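# Is the Flillar two-arm kit worth it for cable tidying?

We refurbish headsets for schools, and I've got a Flillar cell on trial until December. It costs 2,000 a month, which is more than our van. Tidying leads is the dullest job we have, so that's what I've put it on. 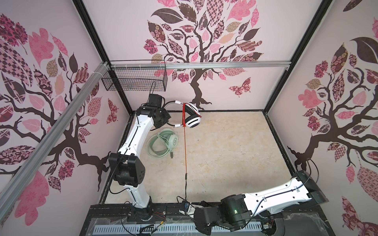 ## What I need to know

Picking up a headset by the headband is fine. It's the lead that worries me, dangling down to the plug with all the good manners of wet spaghetti. The mint green pair on the floor panel, with its lead in loops, is what I'd like every pair to look like. Has anyone got this kit to coil leads day in, day out? And is the Tronden support plan any use, or is it a phone number with music on it?

Yes, the wallpaper has trees on it. Please answer the other bit.

---

**Kellia**

We've had the same kit for 18 months, on hairdryers first and then headsets. It does coil leads, once you've shown it enough times. Ours took 75 goes per type of lead before I stopped hovering. Thin leads are worse than thick ones, and anything that's been folded tightly in a box for a year is worse than both.

Let one arm hold the headset still and have the other start at the plug. We began in the middle of the lead, as the manual suggests, and made some very expensive knots.

Support is decent before lunch. After 4pm you get the music.

---

**manalastas_repairs**

Depends how many you do. Under 70 pairs a day I'd buy a bag of velcro ties and give someone a radio.

---

**cardigan_weather**

Never used Flillar but we had a one-arm thing from another firm and sent it back. Ask what happens when the trial ends – ours rolled over into a full year and the notice was on page nine. Also check whether new grippers are in the price. They weren't in ours, and we went through them like biscuits.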